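Gripper Technician (part-time, 20 hours a week)
Jasham Handling, Honthorpe site

We are looking for one person to look after one machine. The machine is a hand-held gripper with two fingers, a linkage, a camera and a cable that has opinions. It picks up buttons, mostly, and some other small hard things that customers send us in padded envelopes. The person would keep it in a state where it can go on doing that.
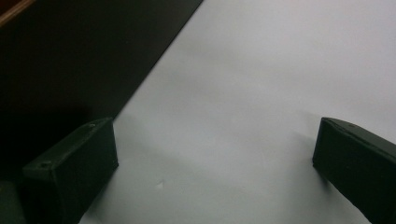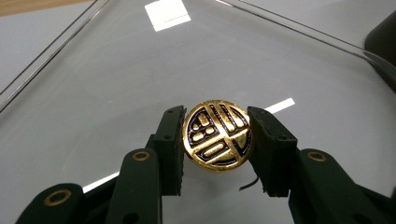 The post sits in the Bilura cell, a bench and two shelves at the far end of the second floor. Bautista Sosa set the cell up and has run it ever since, along with four other things he was also told were his only job. He is moving over to the Vergara line in January and would like to hand over the gripper to someone who will answer when it squeaks.

What you would be doing

The morning check comes first and takes up to half an hour. You open and close the fingers through their full travel, feel for play at the pivots, check that the pads meet square, and look along the cable for anywhere it has started to rub. Then you take a reference picture with the fingers open and compare it with the one on the wall. If the fingers have wandered in the view, something has come loose, and you get to find out what.

Pads come off every 500 grips, or sooner if the faces have polished themselves smooth. They are printed in-house and held on with small screws, which the floor eats. You will reprint them, clean up the gripping faces without sanding away the texture we went to some trouble to put there, and refit them so that a round part held by its edges doesn't squirt out toward your coffee. We keep a spare set ready at all times. At present we keep half a spare set, so that's an early task for you.

Bushings need a wipe and an honest look. We do not oil them. There was a period when we oiled them, and for weeks afterward every button in the building had a thumbprint of something on it.

The cable gets rerouted whenever the linkage is rebuilt. Bautista has a drawing for this. The drawing is out of date in one place and he knows which place, so please ask him before he leaves.

Everything goes in the log. The last entry as I write is number 3274, and it reads in full "left pad, again." We'd like entry 3275 to say a bit more: which screw, how far out, what you did, whether you'd do the same thing next time.

What we'd like you to bring

You have repaired small mechanisms before and can prove it, ideally by bringing one along. Sewing machines, cameras, bicycle shifters, bench robots and label printers have all turned up at past interviews, and we were happy to see every one of them except the label printer.

You can use a 3D printer, including on the days it doesn't want to be used. You can tighten a small screw into plastic and stop in time. You can read a simple drawing and write a plain sentence. A little Python helps for the camera check, but the script is short and we can teach it in an afternoon.

Robotics degrees are welcome and not required. Good light helps all of us, and there's a magnifier on an arm if your eyes are like mine.

What you get

Twenty hours a week, spread over whichever mornings we agree on, with the cell free from 8 a.m. Paid holidays, paid training time, and a tool budget you don't have to beg for unless you want the nice torque driver – in which case you have to beg a little. Pay is on the technician scale and we'll send you the band before you interview, so you don't have to do the dance where we each wait for the other to name a number.

You'd work alongside Bautista for the first six weeks. After that he'll be one floor down and has promised to come up if called. He has also asked me to say that he takes the stairs slowly.

Some drawbacks, while we're here

The work is repetitive. The parts are small and the drawer labels were done by three people with different ideas of what a washer is. The bench is near the loading door, so bring a sweater in winter. You'll spend a fair amount of time undoing a fix from last month that seemed very clever last month.

How to apply

Send us a page on something you fixed, what was wrong with it, and how you knew. Pictures are fine. A résumé is fine too, but we read the page first. Mark it "Bilura cell" and address it to the Honthorpe workshop office, by mail or by hand at the front desk.

Interviews last 2 hours and include a pad change on the bench. We supply the screws, and we'd like them back.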